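Can a machine tidy my drawer yet?

My grandmother sorted buttons every November, and I still believe that small chores tell more about a person than big ones. So when people ask me if robots will soon help at home, I do not think of cooking or ironing. I think of one small thing that must go in one small drawer.

I saw this job at Dikholm, where I was invited for an afternoon. The drawers are see-through brown plastic with little knobs, and the thing to be handled is a braided bracelet with a tag on it. I have a similar box for my earrings and I never thought it was difficult.
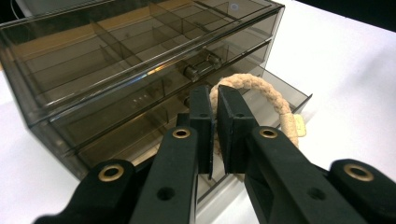
Inna Pavliuk wrote to me that I am too patient with these machines, and that she will be interested when one of them can find the bracelet under the bed. I understand her. But a soft loop has no fixed shape, and clear plastic gives reflections. In the second picture even the knobs seem to be double. My own eyes are sometimes confused by my earring box, and I have used it for years.

There is also the question of how hard to pull. A person feels when a drawer sticks and waits a little. How do you write this down for a machine? At present it is people who guide the grippers by hand, and I find this a sensible way to begin.
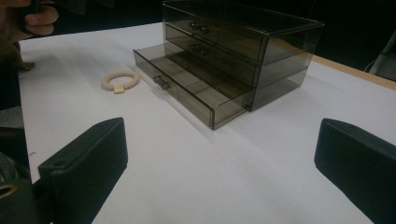

Bottom drawer open, bracelet on the table.

My answer is: not yet, at least not in my flat. On a clean white table, with one box and good light, I can imagine it quite soon. My hall shelf has keys, gloves, old receipts and a torch which does not work. Solomiia Kuzmenko asked me what I would pay, and I said 300 euros, if it also does socks. She laughed and said 800 would be too little. 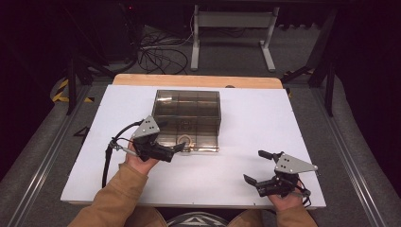 One gripper in each hand, with the clear box between.

I will go back to Dikholm if they let me, and I will bring my own earring box.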